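September, 5:40 am

Up before the alarm again. Cold in the kitchen, coffee too weak, drank it anyway. Mare whickered before I even had the barn door open so she's hungry, which I'm taking as the good news of the day.

Stiff behind. Same as yesterday, left worse than right. First ten steps out of the stall like she was walking on gravel, then it eased off by the time we got to the water trough. Felt down both sides of her back and over the rump. Tight on the left, she pinned her ears when I pressed, not so tight on the right. No heat that I could find. Legs clean. Temp normal. Ate everything.

So. Not as bad as after the ride at Tristevov but I had hoped we'd be past it.

Writing this all down properly because I never do and then the vet asks me when did it start and I stand there like a fence post.

Started: the ride. 39 miles, hills in the second half, hotter than anybody had told us. She was fine at the first check, fine at the second, pulse came down nicely. Then the last stretch she got short in her stride and quit wanting to trot downhill. I got off and walked her in. Vet at the finish passed her but said keep an eye on the hind end, and did I feed for muscle? I said hay, oats, a salt block. Got a look.

Bloods two days after. Muscle enzymes up, not scary up. Selenium on the low side, vitamin E low too. Makes sense, our hay was cut late and it sat in that barn all winter, and the pasture was done by July. The vet said the E goes out of hay pretty fast in storage. Did not know that. Have owned horses most of my life and did not know that.

Anyway, new plan, started last week:

- oats cut by half on work days, none at all on rest days
- soaked beet pulp instead, plus a cup of oil (working up to it, she hates it)
- vitamin E every day with the oil
- selenium ONLY what's in the balancer, do not add more
- electrolytes after work, not before
- out as many hours as I can manage, no standing in

The selenium one is underlined on the feed room wall because too much is as bad as too little, worse even, and I have a bad habit of thinking if one scoop is good. Checked every label in the feed room last night with my glasses on. The old tub of hoof stuff has selenium in it too! Would have been doubling up for weeks. Put it on the high shelf with a big X on the lid.

6:25

Fed. She picked around the oil for a while, then gave in. Trick seems to be mixing it in while the beet pulp is still warm, and a handful of chopped carrot. Not apple. She eats the apple and leaves the rest, smart girl.

Gelding fat as butter, as ever. Gets nothing but hay and his balancer and stands there looking robbed. Need to tape him again. Last time the tape said 405 kilos and I didn't believe it then either, he's a small horse but he is not THAT small. Maybe I had it crooked. Do it again with him standing square, if he'll ever stand square.

Moved the electric fence over one strip so they have somehting to walk to. The whole point is to get her walking.

noon

Back in for lunch. Rumard called about the hay. They can do a load of the earlier cut, the price is up from last year but whose isn't. Asked if they had it tested, they said they can send me the sheet. Good. Asked if the bales are the small ones and they said yes, then said they'd check. So probably not. If it's the big rounds I'll have to borrow a tractor and there goes a whole afternoon.

Also still waiting on the Sustoleo. Ordered the oil over a week ago and the tracking hasn't moved. I have enough of the other stuff for a few more days if I don't spill any. (Spilled some. The barn cat is delighted.) 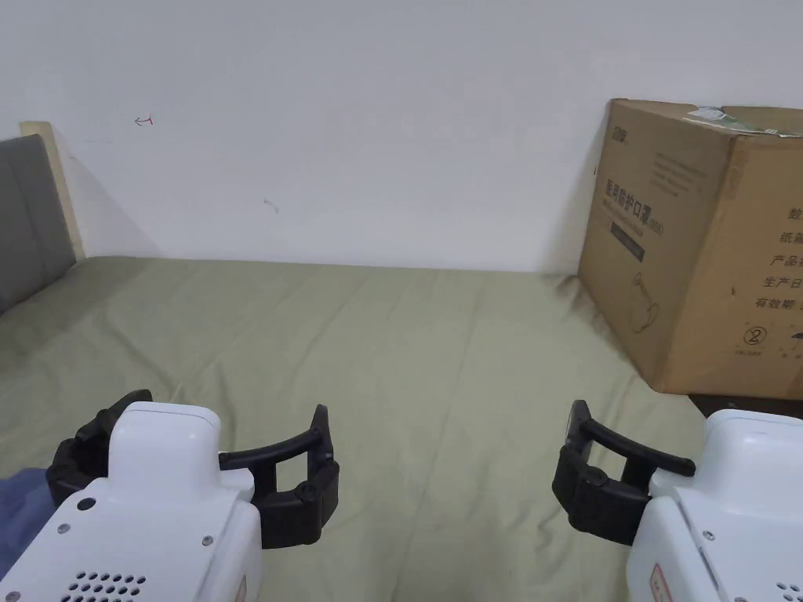
Ate standing up, eggs and the end of the bread. Then walked her in hand down the lane, 18 minutes by my watch, flat the whole way. She started out short again and got longer. By the big oak she was swinging along like there was nothing the matter and trying to snatch at the hedge. Turned back there even though we both wanted to keep going. That's been my mistake every time, she feels good so I do more, and next morning I'm looking at a wooden horse.

No saddle this week. Wrote it on the wall under the selenium.

Did the stretches after while she was warm. Carrot to the shoulder, carrot to the hip, both sides. She can reach the right hip easy. Left she cheats, swings her whole butt around in place of bending. Put her up against the wall to stop that and she managed, a bit. Then the tail pull, gentle, counting in my head, and she leaned into it and dropped her lip. Love that. Could do that all day. My back could not.

Thinking about the saddle too. The Öberg has been on her back for three seasons and she's a different shape now than when it was fitted. More topline in spring, less now. When I ran my hand under the front of it there was a tight place on the left, same side as the sore muscle. Chicken and egg. Is she sore because the saddle pinches or is she holding herself crooked and the saddle slid over? Need the fitter out. The fitter is booked into next month, left a message anyway and tried to sound pathetic. Wasn't hard.

3 something

Farrier came early, of course, the one time I was in the middle of mucking out. Hinds were long in the toe, he thinks that could be part of it too. Took them back a good bit. She was rude about the left hind, didn't want to hold it up high, so he worked low and gave her breaks, good man. No charge for the gelding, just a look. Next visit in five weeks, not seven. More money. Fine.

So now there's feed and saddle and feet and the ride itself and I've changed half of them at once, so if she gets better I won't know which one did it. The vet would have something to say about that. But I'm not going to leave her with long toes just to keep it tidy.

Looked up the magnesium thing people keep going on about at the rides. Everybody swears by a different powder. One swears by magnesium, one by some kind of amino acid, one by turmeric and black pepper, and her horse ties up anyway. I wrote down the ones to ask about and did not order anything. Proud of that. Had it in the cart and closed the window.

Things to ask when I call:

- recheck bloods when? is it too soon at four weeks
- is the natural vitamin E worth the extra or is the cheap powder ok
- is there a test for the inherited kind, and is it hair or blood
- blanket her rump on cold nights or am I fussing
- when can I sit on her

That last one first probably. I want to do the fall ride so badly, it's the pretty one, along the river, all soft ground. But I think I know what I'll be told. And if I'm being straight with myself it's too early. There's next year. She's only eleven, plenty of miles left in her if I don't wreck her being in a rush.

Went and looked over my ride notes from spring, what there is of them. Mostly the weather and what I ate. But there's one from April that says "sticky going out, fine after" and then nothing more about it. So maybe it didn't start at the ride. Maybe it's been there on and off and I wasn't looking. Felt pretty lousy reading that. Copied it onto the vet list.

8:15 pm

Last check. Rain coming in from the west, can smell it. Put the light sheet on her after all, fussing or not. Both of them at the hay. Peed normal, color normal, checked that specially. If it ever goes dark I'm to call right away, day or night, and not walk her anywhere. Number is on the wall too. That wall is getting full.

Pressed along her back one more time before I turned the light off. Left side a bit softer than this morning? Or I want it to be. She didn't pin her ears, just sort of gave me a look and went back to her hay.

Beet pulp soaking for the morning. Lid on this time, with the brick, because of the raccoon. Vitamin E counted out in the little cups so I can't mess it up half asleep. Oil down to the last third of the bottel.

Tomorrow: call vet at eight. Chase the oil. Call Rumard about bale size and the test sheet. Tape the fat one. Lane walk again, same distance, to the oak and no further. Bed now, boots still on the porch getting rained on, not going back down for them.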